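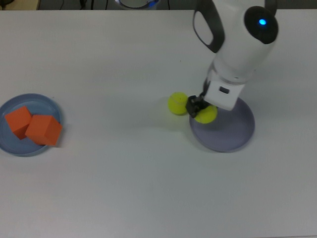 Photo: Rowena Catacutan, Ellero study, 2023-05-16.

Figure 2. Tennis balls and a shallow-rimmed plate on the white tabletop.

3.2 Balls and plates

Of all the object pairs we tried, the tennis ball and the plate were our favorite, and we think they deserve far more attention in work on everyday tidying! A ball touches a flat surface at one small point, so even a gentle nudge can send it rolling. A plate changes that with very little: a low rim and a flat middle (Figure 2). Cups and boxes hide half of what goes into them, but a ball on a plate stays in full view, and anyone looking at the table can tell at a glance which balls are on a plate and which are still out on the tabletop.

Color helped us a great deal. The bright yellow-green of the balls stands out beautifully against lavender-gray and white, and Fletcher Rutherford, who labeled the Ukora set of 2000 table views, found the balls the quickest items to mark. The plates took longer, as their pale rims sit close in tone to the tabletop and a shadow across a rim can soften its outline. We were delighted by how much there was to learn from such plain things. Section 3.3 turns to the Verbruggen bowls, whose deeper sides raise a different set of questions about where a ball comes to rest.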